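Section 3: Setting up your Huvholm dial outdoors

Issue 5, May 2024

You've put the dial together, so now comes the good bit: taking it outside and reading the time straight off the sun. Your first reading will probably be a few minutes out, and tracking down those minutes is half the fun. The set-up is the same for the plain Huvholm and for the larger Serrano, except where a note says otherwise.

3.1 Choosing a spot

Pick somewhere open and level with a clear view to the south. Paving is excellent, as the feet sit firmly and you can use a straight joint as a guide line once you know which way it runs. Lawns will do if the ground is firm. Tall buildings to the east or west will cost you the early or late hours.

CAUTION: Never look directly at the sun, and never use the sighting slot to look for it. All readings are taken from the shadow.
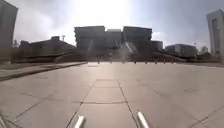

Open paving with the sun over a building. Turn your back to the glare when you level the dial.

3.2 Levelling

1. Screw the three Ustis feet into the base plate until each one stops, then back each off by two full turns.

2. Put the dial down with the noon mark facing roughly north and rest the spirit level across the plate from east to west. Turn the left or right foot until the bubble settles in the middle.

3. Turn the level through a right angle and adjust the front foot only.

4. Go back and check the first direction again. It will have moved a little – it always does.

Note: Serrano owners should leave the locking rings loose until step 8. Tightening them early pulls the plate out of true.

3.3 Setting the angle and finding north

5. Look up your latitude on a map and set the pointer arm to that number on the side scale. Anywhere in Britain the arm will stand quite steeply. Half a degree either way is fine for a first go.

6. Work out when the sun will be due south of you. The noon tables in Appendix B give this for every day of the year, with a correction for how far east or west you live. Remember to add an hour in summer time!

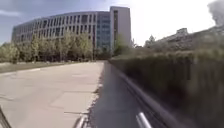
A wristwatch set to the radio pips is good enough for this, and a phone is better still. Give yourself ten minutes in hand so you aren't still fiddling with the feet when the moment comes.

7. At the exact minute, turn the whole dial until the shadow of the arm falls along the noon line. The arm now points to true north. Don't check it with a magnetic compass, which may disagree by a degree or more and can be pulled off by steel nearby. 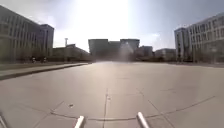
8. Check the level once more, then tighten the locking rings finger tight. If you want to come back to the same place, make a chalk mark by each foot.

3.4 Taking your first reading

Read the edge of the shadow, using the same edge each time. On a hazy day it will look soft, so hold a sheet of white card just above the plate and judge the middle of the blur.

The dial gives sun time, and your watch doesn't. In early November the sun runs more than a quarter of an hour ahead of the clock even before you correct for where you live, so don't move the dial to make the two match. Use the correction chart instead.

3.5 Care

Wipe the plate with a dry cloth before packing it away. For tarnish, a dab of Pristix paste on cotton wool brings the brass up beautifully, but keep it off the painted numerals. Spare feet are sold in sets, part number 442.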